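2024-03-25, notebook, cont. from the Clamley page

Subject today: the handling rules for the hand-held grippers. Been putting this off. Old sheet was written when we had one gripper and one person using it, and half of it is about a mount we no longer own. Eftychia wants a version she can hand to new operators in June, so writing out what we really do and then what we should do. Not the same list, sadly.

Starting points

Old sheet (Pruitt version). Two pages, mostly about charging. Says nothing on markers except "keep clean". Nothing on cables at all.

Otix checklist. Better. One page, ordered the way you'd do the job. Too strict on clothing for our kind of work, it's written for people standing next to a powered arm. Stealing the order, leaving the clothing part mostly alone. See below on sleeves.

Rules so far, draft, numbers will change

1. Marker check before first take of the day and again after any drop. All faces flat, no lifted corners, no fingerprints on the black. Wipe with dry cloth only. Print got smeared once with the wet stuff and we lost the afternoon reprinting.

2. Hands stay off the marker faces. Hold by the frame. Sounds obvious but people shift grip when tired and the thumb creeps up. If a face gets covered for more than 3 seconds, redo the take, dont try to rescue it in post.

3. Open and close fully, twice, at the start. Slow. Gives us the finger range for that session. Eftychia says one is enough, I want two so there is something to compare against. Leaving two for now.

4. Finger pads: look for tears at the tip and for the pad sliding on its backing. Swap, log the swap, redo rule 3.

5. Cable. Leave slack at the wrist side, no loop around the arm, never over the table edge where a knee can catch it. Cables on the floor go along walls or under a cover. We're not following this one. More below.

6. Log line for every take: operator, gripper, task name, keep/bin, reason if bin. "Bad" is not a reason.

The batch I went through to check the rules against: 1456 takes, all from the Prirnitz tasks. Binned 33 for covered markers and 40 for cable trouble (tug, snag, cable dragged across the object). So cable is worse than markers and the old sheet has not one word on it. Would not have guessed that way round.

Sleeves, jewelry, watches. Long argument. Otix says bare wrists, full stop. With a powered arm in reach I agree and that rule stays as is for the arm cell, no exceptions. For hand-held work at a table it's a different risk, mainly snagging on the cable and shiny metal throwing glare. My vote is: allowed at the table, off in the cell, and operator writes it in the log line so we can sort by it later. Eftychia would sooner have one rule everywhere, easier to remember. She has a point. Undecided.

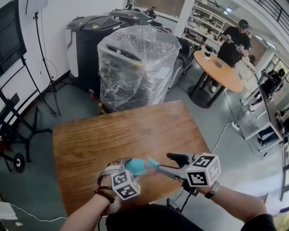 How often does the gripper need to be recalibrated if nothing has been dropped or swapped?

Once at the start of each session and once after any break long enough that the gripper was put down and left. The open-close from rule 3 counts as the check; full recalibration only if the two ranges disagree.

Put that in the sheet as 3b. It gets asked every time.

Back to cables. White ones on the gray floor show up ok but that's no excuse, they still run where people walk. Power strip should be parked under the table or on the wall side, with one run out to it, covered. Need to price covers. Flat kind, not the humped kind, carts hate the humped kind.

Floor marking. Need a line for each table zone so two operators working at the same time keep out of each others way, and so nobody wheels a cart through during a take. Tape first, paint later if the layout holds. Last time we painted too early and had to scrape.

Stored machines. Rule should be: anything not in use is off, unplugged, tagged, and wrapped if it's going to sit. Tag has name and date on it. Wrap isn't a tag!! Had someone from Clamley ask whether a wrapped unit was safe to move and there was no way of telling from the outside. Also no loose bottles on the floor near any base unit, they go back to the shelf at the end of the session. Add to closing list.

Closing list (short, must fit on a card)
- gripper on its stand, fingers open
- pads looked at
- log saved, bins have reasons
- cables coiled, strip off
- bottles, boxes, task objects back on shelf
- lights off, light stand legs pushed in

Who signs the card? Last operator out. Not me by default, which is what happens now.

Open items
- one or two open-close passes (E. vs me)
- wrist rule, one version or two
- prices for flat covers
- ask Otix if we may reuse their wording or need to rewrite
- tape width, see what the stockroom has
- rule 2, is 3 seconds right? picked it by feel. Go back thru the binned takes and see how long the cover lasted in each

E. read the draft over lunch. Her notes: rule 6 should be rule 1 since people stop reading halfway. Rule 4 needs a picture of a bad pad next to a good one. And the word "fully" in rule 3 means different things to different people, say "until it stops". Changing all of them tonight except the order, want to see it on the card first.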